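How to Water Your Pots While You Are Away
A bottle drip for balcony and windowsill plants 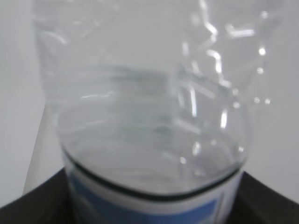
Issue 278, page 2

An empty plastic water bottle will keep a medium pot going for a few days in mild weather. Use a clear one so you can see the level. Creases in the sides do no harm, but the neck and cap must be sound.

What you need

A plastic bottle with its screw cap
A darning needle or a thin nail
A cork, or pliers to hold the needle
A candle and matches
A jug
A cane and some string for taller plants

Making the holes

Wash the bottle and cap in plain water. Push the blunt end of the needle into the cork so you have something to hold. Warm the point in the candle flame and press it through the cap from the inside. Make two holes, one on each side of the middle. Open a window while you do this, as the melted plastic smells.

Start with small holes. You can widen them later, but if they are too big you will need another cap. For cacti and other succulents, one hole is plenty, and most of them would sooner be left dry for a fortnight anyway.

Make one more hole in the base of the bottle. This lets air in as the water runs out. Without it the sides get sucked in and the drip slows or stops.

Setting it up

Water the pot well first, from the top, and let it drain. Dry compost shrinks away from the sides of the pot, and water from the bottle will run straight down the gap and out at the bottom.

Dig a narrow hole between the stem and the rim, as deep as the neck of the bottle. Line it with a little coarse sand or fine grit to keep compost out of the holes. Fill the bottle, screw on the cap, put a finger over the air hole and turn it upside down into place. Firm the compost round the neck. Tie the bottle to a cane if it leans.

In a shallow trough the neck will not go deep enough to hold. Lay the bottle on its side instead, with a few holes along the underside, and wedge it with stones.

Test it before you go

Do this at least a week ahead. Mark the water level with a felt pen in the morning and again the next morning. If the bottle is empty by then, the holes are too large, or the compost was too dry at the start. If the level has hardly moved, take the cap off, rinse it and clear the holes with the needle.

Move pots out of full sun while you are away and group them together. Stand them on saucers if there is a neighbour underneath.

From readers

Eirini Pappas writes that she keeps a piece of old tights over the inside of the cap, held by the thread, and has had no blocked holes since. Danica Procházka uses the same method for tomatoes but sinks the bottle halfway, with the base cut off, and fills it from a can each evening.

Corrections to this page should reach us by Tue 18 February. The next issue covers sowing sweet peas indoors.

Text: Fotini Stamatopoulos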